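Restraint Is a Service We Owe Our Clients

The invitation to a corporate event now carries more than it was built to carry. It is expected to announce the date, restate the brand, thank the sponsors, hint at the menu and supply something worth posting online before the guest has decided whether to attend. Design firms, ours included, have encouraged this. It is the position of this office that we should stop.

In March, our studio in Kellport reviewed the printed and digital materials it had produced for Dallura, a regional distributor that holds a dinner each year for its retail partners. One evening had generated 11 separate pieces, among them a save-the-date, a folded invitation, a reply card, two reminder messages and a program that repeated most of what the invitation had said. The print run came to 2,404 items. Every piece was handsome. Guests nevertheless telephoned the client to ask what time the doors opened.

Ans Maes, who directed the account, proposed reducing the set to 4 pieces the following year. The client was reluctant at first, and its reluctance deserves respect. A company that has paid for a visual identity wishes to see it used. Color and pattern are the parts of our work that clients can point to in a meeting, and a plain card with a time and an address can look like a smaller effort. In our experience it takes longer. Rogelio Buenaventura set the final invitation nine times before the address sat properly beneath the name of the host.
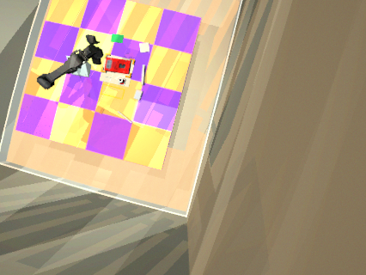 What a Pattern Is For

Pattern has a proper place in event work. It can tie a printed card to a table setting, or tell a guest arriving at a crowded hotel which room is the right one. Used on every surface, it loses that power and becomes wallpaper. We would ask designers to decide where a guest most needs to recognize the host – usually at the entrance – and to spend the strongest colors there.

Ülle Avotiņš, of the Tirkelberg office, has objected that restraint can become a house style of its own, applied to a family-run bakery and a law firm alike. The objection is fair. A festive client should have festive materials, and a quiet typeface will not rescue a dull idea. Our argument concerns quantity and order, and leaves taste to the client.

We therefore recommend that every proposal name the purpose of each piece in a single sentence. Where two pieces share a purpose, one should be withdrawn before the estimate is sent, even when the estimate suffers for it.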